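STALEVPORT MARKET TRADERS
Minutes of the August meeting
Held in the upstairs room at the market hall, Friday, 7:15 p.m.

Present: eleven stallholders, the chair, the market manager, one guest from Tultis (items 5 and 6 only). The minute-taker holds the produce stall by the north door and has a vote.

Apologies: the cheese stall, the knife sharpener, Domínguez (bakery) until item 4.

1. Minutes of the last meeting

Approved with one correction. The July minutes said the drains by the fish stalls "have been fixed." The fish stalls asked that this read "have been looked at." Agreed.

2. Matters arising

Drains: see above. The manager said the city has the report. Asked which report, the manager said the second one. Asked what happened to the first one, the manager will find out.

North door: still sticks. A wedge has been supplied by the hall. The traders nearest the door pointed out that they supplied their own wedge in May and would like it back.

Parking signs: up, facing the wrong way. Drivers coming from the harbor side can read them fine once they have passed the entrance. To be turned.

3. Stall fees

The manager gave notice that the hall owner wants to talk about fees in the fall. No figure was given. Several traders asked whether "talk about" meant "raise," and the manager said it was too early to say. The meeting took that as a yes. It was asked that any proposal come in writing, with the footfall numbers it is based on and the method used to get them. Last year's numbers came from a door sensor that was also picking up people who stepped inside to get out of the rain and left again.

4. Evening opening

Domínguez joined at this point.

Takis (olives and dry goods) repeated the proposal for one late evening a month, closing at 9 p.m. The case is that people who work in the day can't get here before we shut. Nobody disputed that. What was disputed was whether those same people would come at 8 p.m. when they can go to the supermarket on the highway, which is open anyway and has parking signs that face the road.

Domínguez said a late evening means a second bake or selling morning bread at night, and the bakery won't do the second. The flower stall was in favor. The fish stalls were against, on the grounds that they start at four in the morning.

It was suggested we try it once in September and see. The minute-taker asked what result would count as a success, and what would count as a failure, and asked for both to be written down before the evening and not after. There was some groaning. The following was agreed in the end: each stall that takes part writes down its takings for the late hours and for the day before and the day after. If the late hours only move sales from one day to another, we say so and drop it.

Vote: seven for, three against, one abstained.

5. Bag library, report on the first summer

This was the long item.

Background for anyone who missed the spring meeting: the bag library lends cloth shopping bags from a rack by the main entrance. The shopper leaves a deposit of 50 cents, takes a bag, brings it back on the next visit and gets the deposit back. Tultis supplies the bags and the rack. The traders agreed to pay for the first season out of the promotion fund, at a total of $3,794, on the promise that it would cut our spending on paper bags and bring people back through the door.

The guest from Tultis gave a talk. It was a good talk. We heard that shoppers "love the concept," that other towns are "seeing great engagement," and that the bag is "a conversation starter." The minute-taker asked which towns. The guest did not have the list along and will send it.

The numbers that were available:

Of the bags put out since May, 181 have come back at least once. Tultis could not say how many were put out in total, as the rack was refilled whenever it looked low and no tally was kept. So we have the top half of a fraction. The guest said the returns were "very encouraging." It was put to the guest that without knowing the bottom half, there is no telling whether they are encouraging or dreadful.

Paper bag spending: down a little at the bakery, level at Takis, up at the minute-taker's own stall. Domínguez added that the bakery's drop could be due to the new rolls, which people tend to eat right there in the street.

Repeat visits: no data. The idea that a person comes back to the market to collect 50 cents was met with doubt from all sides of the room, including from those who voted for the thing in spring. The more likely story, according to the flower stall, is that people treat the deposit as the price and are very pleased to have a cloth bag for it. Two traders present admitted to having done so.

The chair asked that it be recorded that the rack looks nice and gets compliments. So recorded.

6. Bag library, what next

Tultis offered a second season on the same terms, plus printing of the market's name on the bags. Printing needs a minimum order of 100 and would be charged on top.

Points raised:

The bags are too shallow for bread. Domínguez has said this since spring. A long loaf sticks out by almost half and falls over when the bag is set down.

The bags are hard to stack. Takis said that stuffed back in the rack by shoppers, they end up in a ball, and whoever is nearest spends the quiet hour sorting them out. Whoever is nearest is always Takis.

Washing. The agreement says bags will be "refreshed regularly." Asked what this means, the guest said washed. Asked how often, the guest said regularly. The fish stalls, who know best what goes into these bags, want a number. The minute-taker wants one too, and a line saying who pays for it.

Printing. The chair is for it and says it is cheap advertising. The minute-taker pointed out that we would be advertising to people who are already standing in the market. The chair replied that they carry the bags home through town. Fair point, though it does rather assume that the bags don't come back, which was the whole idea of lending them.

The guest was thanked and left at 8:40 p.m.

Discussion went on for a while after that, most of it warmer toward the idea than the numbers deserve, in the minute-taker's opinion. The chair asked that the minute-taker's opinion be kept out of the minutes. The meeting voted to leave it in, five to four.

Decision: no renewal for now. The rack stays until the end of the season with the bags we have. Every bag going out and coming in gets a stroke on a sheet at the manager's desk. We look at the sheet in October. No printing.

7. Fabric and stitching

Short item, carried over from July. The question was whether a market bag could be sewn locally to a better shape, deeper and with a flat base. The flower stall has asked at the upholsterer's on Quay Street, who would make a few to try if we bring the cloth. The price per bag would be higher than Tultis charges. How much higher depends on the cloth, the handles and whether the base is doubled, and no one had decided on any of those.

There was a long back and forth about handles. Short ones don't go over a coat sleeve. Long ones drag on the ground when a child carries the bag. Domínguez is in favor of long. It was left open.

The minute-taker is not against a better bag but would like to see one hold five pounds of potatoes from the north door to the far end of the parking lot before any money is spent. The potatoes will be provided.

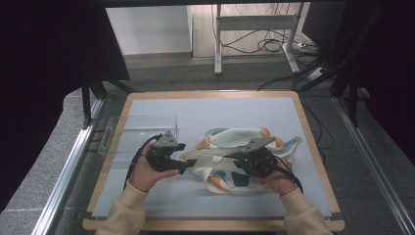
Fabric bag (item 7).

8. Notice board

The board by the restrooms still has the Easter opening hours on it. The key to the glass front is lost. The manager thinks it may be with the hall owner. The hall owner thinks it may be with the manager. It was proposed to break the lock and buy a new one. Carried without discussion.

9. Any other business

Music on market days: the accordion is welcome. The amplifier is not. The manager will pass this on in kinder words.

Dogs: same complaint as last month, same answer as last month.

Ice: the machine behind the fish stalls is making ice again after the service visit. The fish stalls would not go so far as to say it is repaired.

10. Actions

Manager: find the first drain report. Turn the parking signs. New lock for the notice board. Tally sheet for the bags at the desk by the next market day.

Takis: draft of the September late evening, with list of stalls taking part.

Chair: write to Tultis with our decision. Ask again for the list of towns, and for the washing dates so far.

Flower stall: cloth samples from the upholsterer, if they can be had without paying.

Minute-taker: potatoes.

Meeting closed at 9:25 p.m. Next meeting in September, same room, provided the heating question is settled by then. Traders who want something on the agenda should put it in the box at the manager's desk in writing, with a stall name on it. Notes with no stall name won't be read out.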